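Grallness Owner's Guides > Feng Room Humidifier > Setting Up

3 shares | 20 comments

Section 3: Setting Up Your Humidifier

Thank you for bringing a Feng into your house! Take your time with this part - it is a simple little machine, but it does like to be started off properly, and a slow first evening will save you a good deal of fuss in December when the heating is on all day.

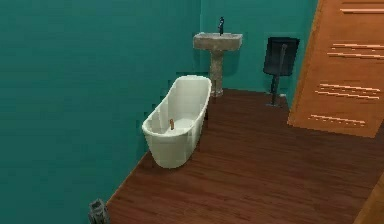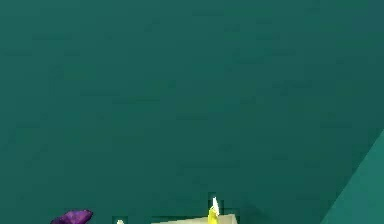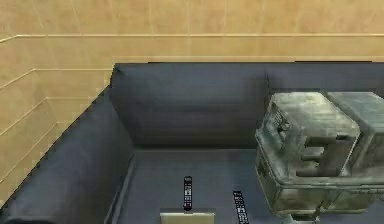

1. Lift the humidifier out of its box with both hands under the base, and peel off the tape that holds the tank lid down. There is a second strip under the tank that people often miss.

2. Stand it on a firm, level surface, 20 inches or more from curtains and bedding.

3. Slide the Skekano filter into its slot with the blue tab facing you. It should go in with one gentle push. If it sticks, pull it out and try again.

4. Fill the tank with cool tap water up to the line, and no further. Wipe any drips off the outside before you set it back on the base.

CAUTION: Never put oils, perfume or hot water in the tank. They will crack the seal, and the warranty does not cover it.

5. Plug it in, press the round button, and turn the dial to 40. That is a comfortable setting for most people, and you can nudge it up or down over the next few days as you get a feel for it.

Note: The first mist can take over 3 minutes to appear, so please don't worry if you seem to have a very quiet machine on your hands. A bit of gurgling is fine too.

6. Empty the tank every morning and let it air with the lid off. Our own Shengli Li at the Nerkville workshop does his while the coffee brews.

If the display shows code 79, the filter is not seated. Switch off at the wall and go back to step 3.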